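gripfan_15: Tried the Berari pads against the Marino ones on snack packets. Marino lost, it kept skidding off the foil stuff.

tess_b: Disagree, mine are fine at 30 mm. Are you squeezing too hard?

gripfan_15: Nope, same squeeze on both! Blue ridged pads for me from now on.
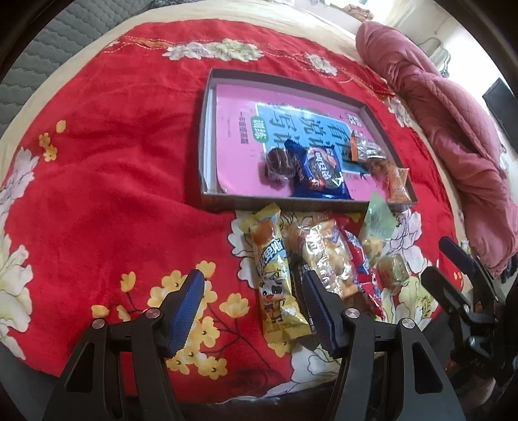 Photo: Corrado Amato / Griretitz forum

tess_b: Nice spread. I'd still bet on Marino for the round one in clear film.

oldservo: Try the long yellow bar, they bend in the middle.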